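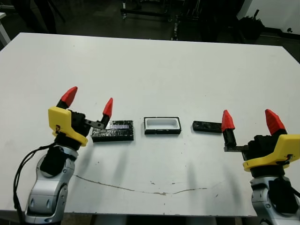

白い作業台に並んだ回路基板と、縁の黒い小さなトレイ

去年の11月、19年使ったラジオが黙りました。朝、いつものようにつまみを回したら、ぷつっと小さな音がして、それきり。台所でコーヒーの粉を持ったまま、しばらく立ち尽くしてしまいました(大げさだと夫には笑われましたけど!)。

買い替えればいいじゃない、と誰もが言います。たしかに量販店に行けば、もっと小さくて音のいいものがいくらでもある。でも私はこのラジオで受験生の深夜放送を聴き、引っ越し先の知らない町の天気予報を聴き、娘が生まれた朝のニュースも聴いたんです。燃えないゴミの袋に入れるのは、どうにも気が進みませんでした。

そこで出かけたのが、隣の市で月に一度開かれている「ドグベ(Dogbe)」という修理の集まりです。参加費は50円。安すぎませんか? 聞けばお茶代だそうで、たしかに麦茶が出ました。持ち込まれるのは扇風機、トースター、鳴らなくなった鳩時計、ファスナーの壊れたリュックまで、もう何でもあり。順番を待つあいだ、隣に座った人の炊飯器の身の上話を聞くのがまた楽しいんですよね。

私のラジオを診てくれたのは、Jiahui Xuさん。もとはオーディオの修理工房にいた方で、裏蓋を開けるなり「ああ、きれいに使ってますねえ」とほめてくださいました。中は綿ぼこりだらけだったのに。優しい。

原因は、つまみの奥の接点の汚れと、電池ボックスの端子のさびでした。端子は私が自分で磨かせてもらいました。細いやすりで、力を入れすぎないように、ちょっとずつ。緑色の粉がぽろぽろ落ちて、下から金属の色が出てくるのが気持ちよくて、最後のほうは「もうそのへんで」と止められたくらいです。
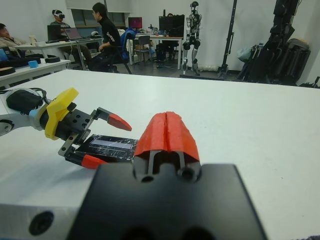

直らない日もある

こう書くと何でも直るみたいですが、そんなことはありません。二度目に持っていった義母の電気ポットは、見事にだめでした。底のねじが特殊な形で、そもそも開かない。やっと開いたと思ったら、今度は樹脂のつめが折れてしまいました。部品も製造終了で、Xuさんと二人で「うーん」とうなって、おしまい。

がっかりしたかというと、それがそうでもないんです。義母に話したら「あら、そこまでしてもらったの」と、なんだか満足そうに新しいポットのカタログをめくり始めました。ちゃんとお別れできた、という感じだったのかもしれません。

常連のエヴドキア・ヴァシラキス(Evdokia Vasilakis)さんにも話を聞きました。来日して長い彼女は、ミシン専門です。故郷の家では、おじいさんが椅子の脚から眼鏡のつるまで、家じゅうのものを針金で直していたのだとか。

「見た目はひどいのよ。でも祖父が死んだあと、みんな針金のついたものから欲しがったの」

これを聞いて、わが家の食器棚を思い出しました。持ち手を接着剤でくっつけた湯のみがひとつあって、来客には出せないのに、家族はなぜか取り合いになるんです。

さて、道具の話も少しだけ。通ううちに自分でもやりたくなって、イロフ(Ilov)という小さな金物店でドライバーの2本組を買いました。プラスの大と小。最初からセットで全部そろえたくなるところを、店のご主人に「足りなくなってから来なさい」とたしなめられまして。

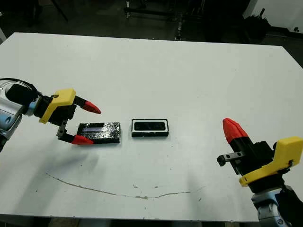
これが本当にそのとおりで、家の中のねじはたいていこの大と小で回ってしまいます。子ども用の椅子のがたつきも、鍋のふたのつまみも、洗面所の戸棚も。ひとつ締めると次が気になって、先週の日曜は家じゅうのねじを締めて回り、お昼が2時になりました。娘は途中から自分の筆箱まで持ってきて、締めるところを探していました(ありませんでした)。

気をつけていることもあります。コンセントにつなぐものは、自分では開けません。外したねじは製氷皿に順番に入れます。開ける前に写真を撮っておくと、戻すときに泣かずにすみます。私は一度泣きました。目覚まし時計です。ばねが飛んで、いまだに見つかっていません。冷蔵庫の裏だと思うんですけど……。

会場で私のラジオを見た年配の男性が、自分のは46年ものだと教えてくれました。選局の目盛りは日に焼けてもう読めず、指の感覚だけで合わせるそうです。「女房には回せない」と自慢げでしたが、奥さまは横で「回せますよ」と涼しい顔。次回はおふたりの扇風機を持ってくるそうなので、私もまた、調子の悪い卓上ライトを抱えて行くつもりです。

ラジオはいま、台所の元の場所に戻っています。つまみを右に回すとき、前より少しだけ重い気がします。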